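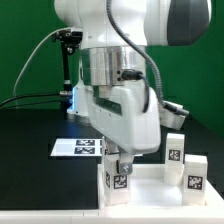
Photo: Hussam Dabbas

Tukance Fan Goods: Frequently Asked Questions

Tukance sells licensed and original merchandise based on anime and manga series. Most of our orders are for shirts, enamel pins, art prints and tote bags. The answers on this page cover the questions that come in most often. If yours isn't covered, use the contact form and put your order number in the subject line.

GENERAL

Is your merchandise official?
Everything in the Series section is made under license. Each product page names the license holder near the bottom, under the size chart. Items in the Originals section are our own designs and are not tied to any show or manga.

Which series do you carry right now?
The two biggest lines are Rimham and Sevon. We also have a small range for Macedo, mostly pins and stickers. The Macedo shirts sold out in January and we don't have a restock date.

Can you make something for a series you don't carry?
No. We can't print characters, logos or artwork that we have no license for, even as a single custom item.

Who designs the Originals?
Hala Rizk draws most of them. A few of the older tote bags were done by guest artists, and their names are printed on the inside label.

ORDERS

Can I change my order after I place it?
You can change the size or color for 2 hours after checkout. Open the order in your account and click Edit. After that it goes into the packing queue and we can't pull it out.

Why was part of my order canceled?
Usually the item sold out while it was in your cart. Adding something to the cart doesn't reserve it. You are only charged for what ships, and the hold on your card for the rest should drop off in a few business days, depending on your bank.

How do preorders work?
You pay in full when you preorder. The product page shows the month we expect the item to arrive at our warehouse. If that month changes, we email everyone who ordered and you can cancel for a full refund.

If you order a preorder item along with items that are in stock, we hold the whole order until everything is here. Place two separate orders if you want the in-stock items sooner.

What does "numbered edition" mean?
Numbered prints are made in runs of 300 and are not reprinted. The number is written in pencil in the lower margin. We can't take requests for a particular number. Open edition prints have no number and may come back at any time.

SIZES AND CARE

How do the shirts fit?
Sevon and Originals shirts are a regular unisex fit. The Rimham shirts come from a different supplier and run small, so most people go up one size. Measurements are listed on each product page in inches and centimeters.

How should I wash a printed shirt?
Inside out, cold water, low heat or hang dry. Don't iron over the print. The glow ink on the Rimham night shirts fades faster than regular ink, and a dryer makes it worse.

Do prints come framed?
No. Small prints are mailed flat with a stiff backing board. Large prints are rolled in a tube. Let a rolled print rest under something flat for a day or so before framing it.

SHIPPING

Where do you ship?
The United States and Canada. Some licenses don't allow sales outside the US, and those items are marked "US only" on the product page.

How long does it take?
In-stock orders normally leave the warehouse in two or three business days. You'll get a tracking link by email once the label has been scanned. It takes longer in the weeks before Halloween and in December.

Is there free shipping?
Orders within the US ship free when they include two or more shirts. Canadian orders always pay the calculated rate, and any duties are charged on delivery.

RETURNS

What is the return policy?
You have 30 days from delivery to return unworn clothing and unopened pins. Numbered prints and sticker sheets are final sale unless they arrive damaged. Return postage is paid by the buyer.

My item arrived damaged. What now?
Send us a photo of the item and one of the packaging. We'll replace it if we have stock and refund it if we don't. Please keep the packaging until you hear from us.

My pin is missing its rubber back. Can I get another?
Yes. Send a message with your order number and we'll mail you a pair at no charge.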